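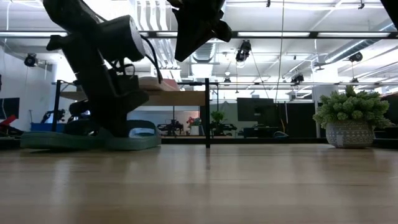
Arm and mounting base at the Oviser work cell, with the shared lab area behind.

Home | About | Programs | Grantee Reports | Contact
Print this page | E-mail this page

Sunday, March 28, 2021
By the Punier Project Office

Progress Report to the Grernodo Fund: Paired-Item Handling, Oviser Work Cell

Summary

Work under the paired-item handling grant continued during this period, with one interruption. The cell was taken out of service for 8 days after an unplanned release by one of the two arms. No person was hurt and no equipment was damaged. The cell has returned to use under the limits described in this report. The Fund was notified by telephone on the day of the event, as the grant agreement requires.

Description of the Fault

The task under study is the handling of slide sandals, which the arms pick up and set down in matched pairs. In the event reported, an arm lifted a sandal by its strap and began its transfer move. The gripper opened partway through the move and the sandal was thrown clear of the table. It landed inside the taped floor boundary.

The control log shows that the gripper controller lost communication for 2 seconds and restarted. On restart, the controller applied its default setting, which was "open." The arm had received no stop command and continued along its path. The safety review classed this second point as the more serious one: an arm should not keep moving when the state of its gripper is unknown.

The project completed 2,332 transfers before the event without a similar loss of communication. Staff examined the arm cables and found a worn connector at the wrist, which has been replaced. The review does not regard the connector as the only cause.
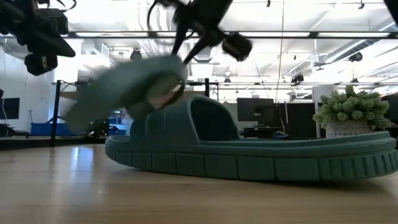 Transfer task with green slides: one sandal on the tabletop, the other raised at the gripper.

Corrective Measures

The default on restart has been changed to "hold." Any break in gripper communication now stops both arms, and an operator must clear the stop by hand. Both changes were made in the Tang control software and tested with the arms at reduced speed. Cable inspection has been added to the daily start-up checklist.

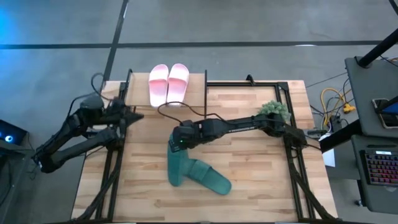

Remaining Work and Schedule

The cell is limited to reduced speed until the revised stop function has passed its full set of trials. To date 92 of these trials have been run, and none has ended in a release. The remaining trials will include faults introduced during the lift, the transfer and the placement.

The interruption has delayed the second set of pair-matching trials, which are now planned for May. No change to the approved budget is requested. A copy of the safety review and the relevant control log entries will be sent to the Fund under separate cover.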